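Side table
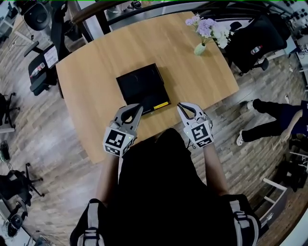

A light wooden table with rounded corners, a small vase of flowers and a square black box.

A side table is a small table that stands next to something bigger, usually a couch, a bed or an armchair, and holds whatever you want within reach. I've been writing up household furniture for this wiki for a while now, and this is the entry I kept putting off (there's so much to say about such a plain thing!).

Shape and top

Rounded corners are my favorite, and anyone who has walked into a square one in the dark will probably agree. Honey-colored wood is a classic choice and goes with nearly any floor, even a darker brown plank one. Glass looks great too, but oh, the fingerprints. My own table, a Lolby, has 2 shelves underneath and I've filled both with magazines.

What goes on it

Flowers, mostly, if you ask me! A small pale green vase with lavender-purple and white blooms is plenty for a modest top. I like the vase off toward a corner so the middle stays free for a box, a tray or a book. Pens end up there no matter what you do.

Height

Su-chen Hsu, who edits the seating pages, likes the top level with the arm of the couch. Chia-hao Yu goes lower and we've argued over it on the talk page, at length. I'm with Su-chen.

Care

Wipe wood with a soft, barely damp cloth and dry it right away. Put something under the vase, too – I lost a good finish to a water ring last December and it took me almost 10 tries to get it out.

See also: Coffee table, Nightstand, Vase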